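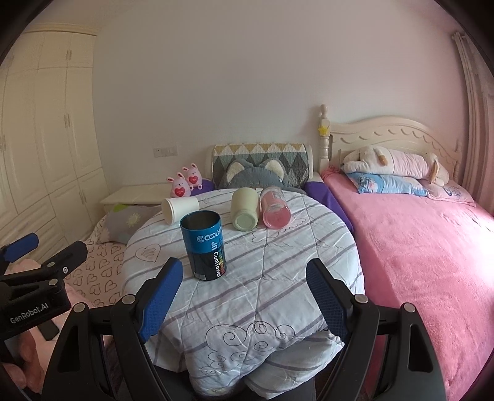
The quilt with the purple stripes, and what was left on it.

My sister believed in the Grondarska method for exactly as long as it took to read the leaflet. You put everything on the bed, the leaflet said, and each object would tell you whether it wished to stay. She had paid 561 for the course in Laltdale. I had paid nothing and was expected to help.

"Well?" she said.

I looked at the can. Cool Towel, it said, standing up very straight on the quilt as though it had been asked a question.

"It isn't saying anything."

"You have to be open to it."

I was as open as I get at seven in the morning. The paper cup lay on its side. The green tumbler had its bottom to us, which I took as a no. The bottle with the pink stuff in it could have been anything, and she wouldn't let me sniff it.

"There were 1,310 people on that course," she said. "They can't all be wrong."

I thought they could. I had once been to a meeting in Ultness where the whole hall agreed that the ferry would come back.

She picked up the tumbler, held it to her chest and shut her eyes. The two pink bunnies on the cabinet held their hearts in much the same way, and they hadn't been charged for it. The cat pillow kept out of things.

"It wants to stay," she said.

"And the cup?"

She thought about that for longer than a paper cup deserves.

"The cup isn't sure."

So I put the cup in my coat pocket - only until it made up its mind - and asked whether the bunnies would be having a turn. She said the bunnies were not part of the exercise. Then she passed me the bottle and told me to listen properly this time.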